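Plain-sawn lumber

Plain-sawn lumber, also called flat-sawn lumber, is wood cut from a log in a series of parallel passes, so that the growth rings meet the face of most boards at a low angle. It is the most common way of cutting logs into boards and is used for flooring, shelving, tabletops, paneling and general building work.

Method

The log is set on a carriage or bed and sawn lengthwise. In the simplest form, known as through-and-through sawing, the log is never turned and every cut runs in the same direction. Many mills instead turn the log as they go, taking boards from whichever side is clearest and leaving the center as a heavy square timber. This is slower but keeps knots and pith out of the better boards.

Boards from near the outside of the log are the most truly flat-sawn. Those that pass close to the center have rings standing almost upright at their edges and may be sorted and sold as rift or quarter-sawn stock.

Appearance

A flat-sawn face usually shows a row of nested arches or pointed ovals along the middle of the board, with straighter lines toward each edge. Woodworkers call the arched pattern cathedral grain. It appears because the saw cuts through the curved layers of growth at a shallow slope, and because a tree trunk tapers. In ash and oak the pattern is strong. In maple and birch it is faint and may be hard to see until a finish is applied.

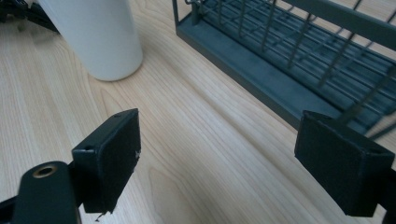

Color also affects how clearly the figure shows. Sapwood tends to be pale and even, while heartwood in many species is darker and more varied. Furniture makers often match boards from the same log so that the arches on a glued-up top run together – a practice that takes more lumber but hides the joints.

Movement and drying

Wood shrinks more along the growth rings than across them. A wide plain-sawn board therefore loses more of its width in drying than a quarter-sawn board of the same size, and it is more likely to cup. The edges normally curl away from the heart side. Stacks are dried with strips of wood, called stickers, between the layers to let air pass, and weight is often placed on top.

Tabletops made from flat-sawn boards are fixed to their frames with slotted screws, buttons or clips that allow seasonal movement.

Local use

At Skuddale, the Mendwood mill cut mostly plain-sawn maple and ash under its owner, Nevzat Aydoğan. Its yard held nearly 500 logs at the start of the spring season, and boards were sold in widths up to 20 inches. Quarter-sawn stock was cut only to order.

See also

Quarter sawing
Rift sawing
Wood drying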